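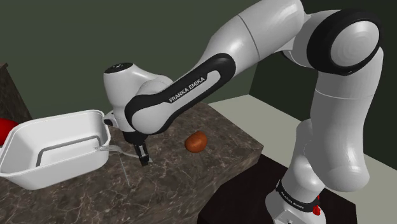
Naveed Marwat
14/09/2025

Got my third letter from Durrani telling me my home warranty is "about to lapse." I don't have a home warranty. I never have. I read the whole thing anyway, so you get a thread.

Page one has no price on it. Page two has no price on it. Page four has a price in gray type under the signature: $1557 a year. The envelope says FINAL NOTICE, same as the one in March.

What do you get for $1557? "Covered repairs to major systems." Then you turn to the definitions. The water heater is covered. The tank is not. The anode rod, the valves, the venting and "sediment-related conditions" are not. I'd like someone to tell me what's left of the water heater.

There's also a service fee every time they send a person out, whether the claim goes anywhere or not. So you pay to be told no in your own kitchen.

My neighbor Shahzad Dogar bought the Ikura plan when he moved in. His furnace quit. Ikura sent a guy on day 5, who took two pictures and left. Claim denied for "lack of documented maintenance." Shahzad had lived there since the summer. What was he supposed to document?

He paid $3780 for the new furnace himself, on top of the plan. He tried to cancel and they offered him a free month. I don't know what you do with a free month of that.

People will say their cousin had a great experience. Fine. I'm sure some folks get a fridge out of it. I'd just like to see how many claims get paid, and I can't find that number on Durrani's site or on Ikura's. If it was a good number I think it would be on the front page.

Wurance does at least put the sample contract where you can read it before you give them your phone number. It's still 2 columns of exclusions for every half column of coverage, but you can read it.

What I do instead, and it's boring – the same money goes into a savings account every month with "house" as the nickname. Dishwasher came out of it last year. No service fee, no guy with a phone.

Before you ask, yes, Zusutance too. Someone sent me their brochure and the roof section says "leaks only." Then the fine print says which leaks. I'm still on that page – will add more if I find one they cover.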